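Why Does Wood Have Stripes?

Kids page. Posted Sunday, October 13, 2019

Quick one this week because the printer is waiting. Trees! More exactly, the insides of trees.

Go find something made of wood. A door, a ruler, a spoon. Got it? Look really close. See the lines? Those lines are called the grain, and a tree drew them while it was growing. No pencil.

How a tree gets fat

A tree grows two ways. Up, at the tips of the branches. And out, all around the trunk. The growing-out part happens in a super thin layer just under the bark. It has a hard name, cambium (say it KAM-bee-um). Every year the cambium makes new wood on the inside and a bit of new bark on the outside. So the oldest wood is in the middle and the newest is right by the bark. If you're a tree, your baby self is still in there.

Spring wood, summer wood

In spring there's usually lots of water and the tree is in a rush. It makes wood with big roomy cells. Looks pale. By May, in lots of places, this is going full speed. Later in summer things slow down. The cells get smaller and squished together with thick walls. Looks dark. Then winter. The tree rests.

One pale band plus one dark band = one year. That's a tree ring. Count the dark bands on a stump and you know how old the tree was. A stump with 31 dark bands came from a tree that was about 31. Older than your teacher maybe. Don't say that to your teacher.

Fat rings mean good years. Skinny rings can mean it was dry, or cold, or bugs ate the leaves, or a bigger tree was hogging the sun.

Do all trees do this? Nope. Some trees in hot rainy places grow all year, so thier rings are hard to see or just not there.

Really, really old ones

Some giant sequoias are more than 2,000 years old. That's a lot of birthdays. And scientists don't have to chop a tree down to count. They use a hollow drill called an increment borer, which pulls out a skinny stick of wood, thinner than a pencil. All the rings are on it, like stripes on a straw.

OK but rings are circles. Why stripes?

Good question. Think of a roll of paper towels. Look at the end, you see circles. Now imagine slicing the whole roll the long way. No circles now. You'd see long lines, side by side. Same with a log. Cut across it, you get rings. Cut along it, you get stripes. Boards are nearly always cut the long way, so stripes it is.

Wavy lines or pointy arches happen when the saw goes through the rings at a slant, or when the trunk wasn't straight to start with. Most aren't. Trees lean, they twist, they grow around stuff.

And knots? Those dark round spots are where a branch used to be. The trunk kept getting fatter and swallowed up the bottom of the branch.

What about red wood?

Some wood is kind of red all by itself. Cherry starts out pinkish and gets darker in the light. But a lot of red furniture is stained. Stain is a thin color that soaks in a little. Paint sits on top and hides the lines. Stain lets them show.

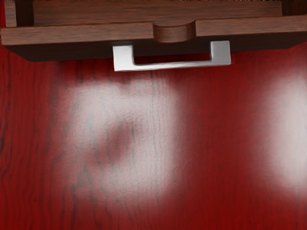 COLOR AND SHINE

A red stain like this one leaves the grain easy to spot, dark wavy lines and thin pale ones too. The pinkish white patches are glare. Light bouncing off the finish.

Try it: make a grain rubbing

You need: thin paper, a crayon with the wrapper off, a piece of rough wood (old fence boards are great, ask first).

Put the paper on the wood. Hold it still. Rub with the SIDE of the crayon, not the tip. Lines pop up. Try another board an see if the lines are closer together. Smooth shiny wood won't work very well, the finish fills in the bumps.

Words to know

Grain: the lines in wood
Cambium: the thin layer where a trunk grows
Knot: where a branch was
Stain: color that soaks into wood

Next time: why leaves fall off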